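1/ So I spent 12th April at a culture and small towns day, and my head is still buzzing. Thread, mostly so I don't lose my notes!

2 min read 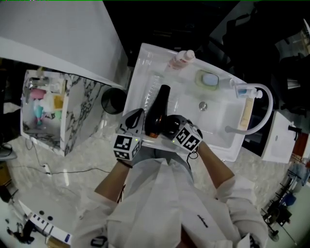

Hair dryer at the washbasin.

2/ The big question was who gets to use an old building once the ribbon is cut. Lorraine Rutherford opened with the story of Soriano, a former button factory turned arts space. Gorgeous rooms, great light, and rents that local makers couldn't touch by the second year.

3/ She had the letters from tenants with her and read bits out loud. One potter had moved her kiln twice and was looking for a third place. I wrote down "who is this for" and underlined it a lot.

4/ Then Ayman Saliba from Nekard, the printmaking co-op (love their posters). They have 40 members sharing 2 presses, and the booking sheet is apparently a war zone — he showed us a page and the whole room laughed in recognition.

5/ What stuck with me is how they got their lease. 99 years, from a town that had no clue what to do with an empty bus depot. He said they asked for it in writing before anyone picked up a paintbrush. Taking that one home with me.

6/ Lunch was soup and a long chat with Afaf Hakim about touring theater. Her company plays libraries and school gyms, and she's fed up with grants that only pay for new work. Why can't a good show go around again? Same, Afaf!!

7/ I skipped the panel on ticketing apps, sorry to the panel. Sat outside with my notebook and a very bad coffee.

8/ Next one is in July, and they're asking for talks from people outside the big cities. I'm tempted to pitch our choir project — if you've spoken at one of these, tell me how long your proposal was?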